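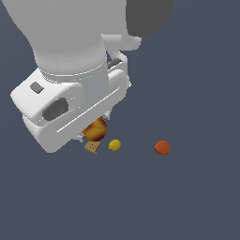

Vol. 12, No. 3

Search this board
Advanced search

Prisance Users Forum: Products Under Review
Topic: Witach Tabletop Manipulation Package, evaluation before renewal
Posted 6/3/20 by Mali Lougher

Our department holds a trial license for the Witach tabletop package and must decide by the end of the term whether to convert it to a full site license. I am posting our preliminary findings in the hope that other institutions will add their own.

The package supplies a simulated arm with a two-finger gripper, a library of small objects, and a set of scripted pick-and-place tasks. Our evaluation used the fruit and small-object tasks exclusively. In the run illustrated in this post, the peach is at the gripper, with a cracker and two balls of different sizes on the surface nearby. We selected this arrangement to examine how the planner behaves when the target has close neighbors.

Our test plan called for 3000 attempts across all layouts. As of this writing we have completed 1162. The installation was simple, the documentation is adequate, and the task files can be edited without assistance from the vendor. Our principal reservation concerns the contact model. Small changes to the friction setting produced large changes in outcome on rounded objects, and the manual gives no recommended values.

I would welcome comments from any group that has compared the package with Lirkov.

Reply from gbogale

Thank you for the report. We used Lirkov for two years and moved to Witach last November. In our judgment the contact model is the stronger of the two. The sensitivity you describe is genuine, but Lirkov conceals it by applying a fixed grip correction that the user cannot turn off. We would prefer to see the problem and adjust for it.

I would ask which time step you used. The default is too coarse for fingertip contact, and we reduced it before recording any results.

Getachew Bogale

Reply from workneh_lab_admin

I must disagree in part. A paying customer should not be required to repair the default settings before the product can be evaluated. Our office bought 12 seats on the understanding that the supplied tasks would run as delivered. They did run, but the results could not be compared between two of our own workstations until we had fixed the random seed in three separate places. Only one of these is mentioned in the manual.

The object library also deserves attention. The fruit models are acceptable at working distance. At close range the outlines are jagged and the surface seams are plain to see. For grasp planning this may be of no consequence. For any group training a vision component, it should be considered before money is committed.

Reply from Mali Lougher

To answer the question on time step: the first portion of our runs used the default value. We have since repeated 100 of them at a finer setting, and I will post the comparison when it has been checked by a second reader.

On the object library, I accept the point about seams. The lemon in the second layout has a dark line near its narrow end, and the peach has a crease that our segmentation software sometimes treats as an object boundary. The square wooden board in the same layout has given us less difficulty, although its small projecting tab requires care when a grasp is planned from that corner. This layout is more widely spaced than the first, and we use it as our reference case.

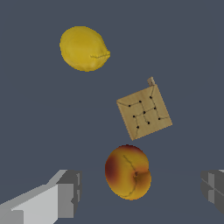
Getachew Bogale wrote back that spacing should be reported as a separate variable in any published comparison, and that the vendor's own sample results do not do so. He added that his group would share its layout files with any member who sent a request through the board.

Reply from workneh_lab_admin

We would be glad to receive those files. I maintain, however, that the license terms are the larger issue. The trial permits export of the recorded runs, while the site license as we received it restricts export to a single named machine. Members should read section four of the agreement before signing. Our purchasing office did not, and the amendment took most of a term to obtain.

Reply from gbogale

Our agreement contains no such restriction. It is possible that the terms differ by region or by date of purchase. I would advise Ms. Lougher to request the wording in writing.

Reply from Mali Lougher

I have sent that request to the vendor today, together with a question about the recommended friction values. The remaining runs will continue at the finer time step, with the seed fixed in all three locations, and the layout files will be attached to this topic.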